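Chapter 6
Cooperative Finance and Women's Enterprise

6.1 Scope of the chapter

Chapter 5 dealt with commercial lending to small firms. The present chapter examines lending by member-owned cooperatives, with emphasis on those whose members are mainly women running their own businesses. The main case is the Rallach Savings Cooperative, which reported 2718 members at the end of the study period, of whom 1586 held an open loan.

Two terms are used throughout. A share deposit is the amount a member must pay in before applying for credit. A guarantee circle is a group of four members who agree in writing to cover one another's missed payments. Cozma treats the circle as a form of collateral; Stefanou treats it as a screening device, on the grounds that members choose partners whose accounts they already know. Section 6.3 compares the two positions using repayment records from the Eltemano and Ilel branches.

Readers should review the discount formula in Chapter 4 before starting Section 6.2. Legal forms of cooperatives differ by country and are covered in Appendix B.

Key terms: share deposit, guarantee circle, patronage refund, loan ceiling

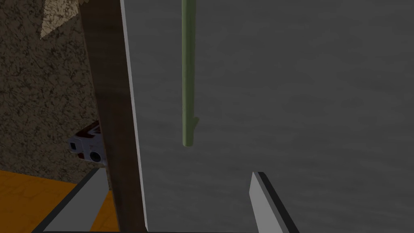 What must a member do before applying for a loan from a cooperative of this type?
The member must pay in the share deposit. Where the cooperative uses guarantee circles, she must also sign a written agreement with the other members of her circle.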